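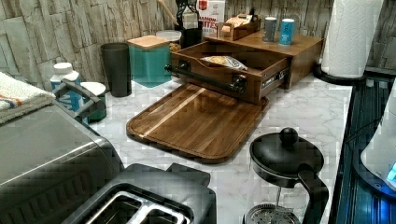

Njoroge Mabula, reading an early draft, objected that an operator who has driven the arm for months no longer makes the mistakes a robot most needs to see corrected. We took the point and changed how operators were assigned. The rest of the protocol is as follows.

4.2 Collecting demonstrations in home kitchens

Demonstrations were given in two ways. In hand guiding, the operator held the wrist of the arm and moved it through the task. In remote control, the operator used the Grakar handset from a chair beside the counter. Each of the 14 operators did both, in random order, and no operator worked in the same kitchen twice.

Counters were left as the household kept them. Figure 3 shows one, with a drawer of bread or baked goods pulled out behind a cutting board and the toaster in the foreground. We did not clear such items away - a policy trained on bare counters in the Kitstead lab had done poorly once other objects stood near the handle.

An operator gave 50 demonstrations per kitchen, with a break halfway through. A demonstration was thrown out if the arm touched anything other than the target object and the surface under it. Operators could also reject their own attempts, and several did so often, mostly under remote control, where depth was hard to judge near the back wall.

Wekesa Koech and Amna Bajwa labeled the start and end of each motion separately and settled differences by replaying the joint data. Pauses longer than 4 seconds were cut before training. Shorter ones were kept, as they often came just before a grasp.

Figure 3. A kitchen counter with the drawer open.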